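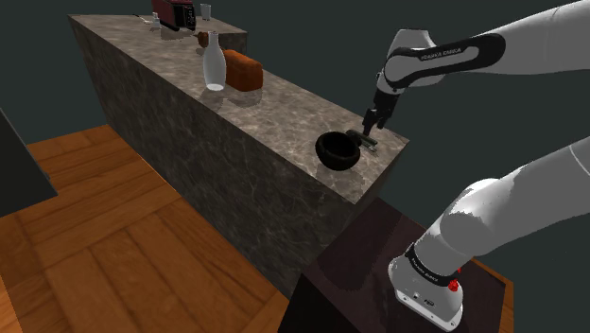 Progress report to the Tarklow Fund
Project: Brundari - learning to pick household objects in simulation
Period covered: April to September
Prepared by Miroslava Hnatiuk, Cirnley group

1. Where we are

The work in this period was on the second part of the plan, testing whether a policy trained only on simulated kitchen counters can cope with objects and layouts it was not trained on. The simulator is now stable enough to leave running overnight. We have generated nearly 3,000 episodes with the Franka arm, all of them single picks from a counter with other objects left standing on it.

2. Method

Each episode starts with a fresh layout. Items are drawn from a pool of 40 models, among them a stapler, a bowl, a vase, a loaf of bread and a toaster, and placed at random on the counter. The arm is told which item to fetch. Counter and floor textures are changed between batches.

Earlier versions used a scripted grasp for every object. Mio Okabe has replaced this with the Sekiguchi planner, which proposes several grasps and throws out any that would bring the fingers into a neighbouring item. It is slower, but far fewer episodes have to be discarded afterwards.

3. Results

Picks of isolated objects are reliable and we do not plan further work on them. Long, low objects such as the stapler were poor in the spring, mostly because the gripper closed too high and slid off the top. Lowering the approach height and adding more episodes with the object turned at different angles has fixed most of this.

Crowded layouts remain the weak point. When the target is right beside a bowl, the policy sometimes knocks the rim on the way down. We think this is a problem with the camera position in training and are testing 2 alternatives.

Changing the textures made less difference than we expected. We will report the full comparison next time.

4. Problems and delays

We lost five weeks to a fault in the contact settings, which let thin objects sink slightly into the counter. The affected episodes were deleted and run again. Transfer to the real arm has moved back as a result and will now begin in November. No change to the budget is requested.

5. Next period

Finish the camera tests. Add the layouts with closely spaced objects to the training set in larger numbers. Begin trials on the real arm at Cirnley, starting with the stapler and the bowl. Mio will also write up the planner changes as a short note, and we will send a copy with the next report.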